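Section 4. Before you order anything: budgeting a PC assembly and teardown cell

I wrote this part of the Posari set-up guide after helping three shops plan their first cell, and I'll say up front that I got the budget wrong in the first of them (mine!). Most of the pain was in small stuff I hadn't put on the list, so please read to the end before you send anybody a purchase order.

4.1 Work out what the robot will really handle

1. Write down every part you want picked up, one line per part. Drive, drive caddy, processor, memory module, and so on. Stefaniia Pasichnyk does ours in a plain spreadsheet and it's perfect.

2. Next to each part, write where it starts and where it ends up. If you can't fill in both boxes, you need a fixture there, and a fixture costs money.

3. Mark the parts that have to be pushed in. Pushing needs stiffer mounting than lifting does, and you'll want a rail or frame that doesn't give.

Note: keep a few dead computers of the same model. I budget for 6, and I go through them faster than I'd like.

4.2 Split the budget into lines

4. Put the arm, the gripper and the cameras on separate lines, even if Stellero quotes you one bundle price. You may want to swap the gripper later, and then you'll be glad you know what it cost.

5. Give fixtures their own line. I now set aside $900 for trays, holders and clips, and another $1000 for aluminum frame and brackets. My first plan had $70 for the whole lot. Matvii Stasiv still brings that up.

6. Add power and cabling. Walk the floor with a tape measure and plan where every cord goes before the benches arrive.

Caution: don't run cords where somebody has to step over them to reach the stop button. Tie them down or route them under the bench.

4.3 Plan the space and the reach

7. Tape the bench outline on the floor, then stand the tallest thing you'll work on inside it. A desktop case on its side takes up a lot more bench than you'd think, and the arm has to clear the walls of the case with a part in its fingers.

8. Check the gripper's width as well as its opening. The linkages stick out to the sides, and they're usually what bumps into things first.

9. Look at the real job up close before you settle on a layout. Drives in blue caddies, boards on a frame and tight slots all ask for different clearances, so go through these with your parts list next to you:

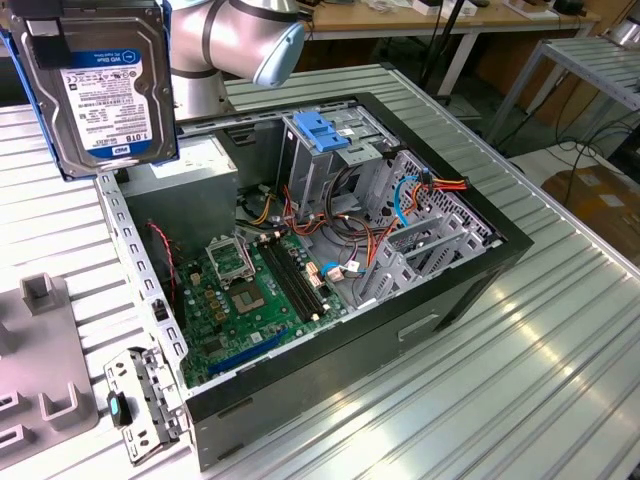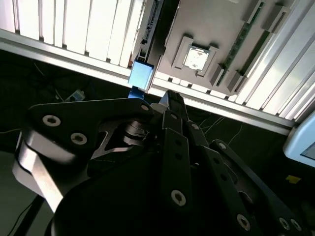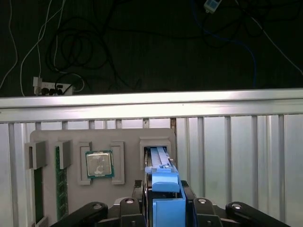
10. Go back to your list and add whatever you missed. I always find something at this point, and it's usually a holder.

4.4 Placing the order

11. Order fixtures first, then the frame, then the arm. Grendstead took until July to ship our trays, and I had a lovely robot with nowhere to put anything down.

12. Ask for a spare set of fingertips in the same order. Charoen Sitthichai handles spares for us and he likes them bagged and labeled by gripper, so we ask for that too.

13. Get the return terms in writing and keep them with your copy of the layout.

Note: if you change the parts list after ordering, redo step 8 before you call the supplier.

Gripper mounting starts in Section 5.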